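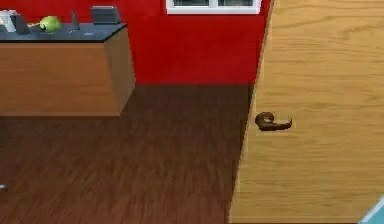 I have spent most of my week opening doors that don't exist, and I'm a bit ashamed of how much I enjoyed it.

The job belongs to Annelies Leitner, who runs the demonstrations team at Talton. Her team is building a learning system called Okau, and Okau's entire ambition (for now) is to get itself around a house. Before it can do that it needs examples. Lots of them! Somebody has to sit at a desk and drive through a made-up home, over and over, so the system has something to copy. I signed up for four days of it.

You'd think driving would be the easy bit. My first morning I clipped everything. I took corners too tight, I reversed when I meant to turn, and I got myself wedged behind a door for so long that Orhun Karaca, who sits opposite and has been doing this since June, put his headphones down and came round to watch. "Keep that one," he said. I thought he was teasing, but they keep the wedged ones too -- they get a different label, that's all, and they go in a separate pile for teaching the thing how to get out of trouble.

Each run lasts 7 minutes at most. You're given a starting room and somewhere to end up, and off you go. By lunch on the second day I'd stopped thinking about the keys and started having opinions about the decorating. Red walls! In every room I tried! Felista Makori builds the houses, and she'll happily swap a floor or a wall colour between batches so that Okau doesn't decide a bedroom is only a bedroom if the carpet is beige.

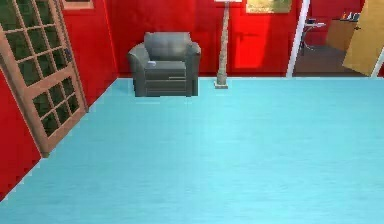 So why not let the computer drive itself and save everyone the bother? It does some of that already, but a system left to wander mostly learns to wander, and the team wants it to see how a person picks a route and slows down for a doorway.

The target for this round is 4,000 good runs. When I arrived they had just gone past 1,000, and there was a cake, or the end of one. My own contribution was small, and Annelies went through it with me on the last afternoon, skipping through at high speed while I winced. Apparently I hug the left-hand wall. I do it in real corridors too, now that I'm looking for it.

She threw out 8 of my runs, mostly from that first morning, and kept the rest. Felista was already loading up the next house by then, and Orhun wanted his spare chair back.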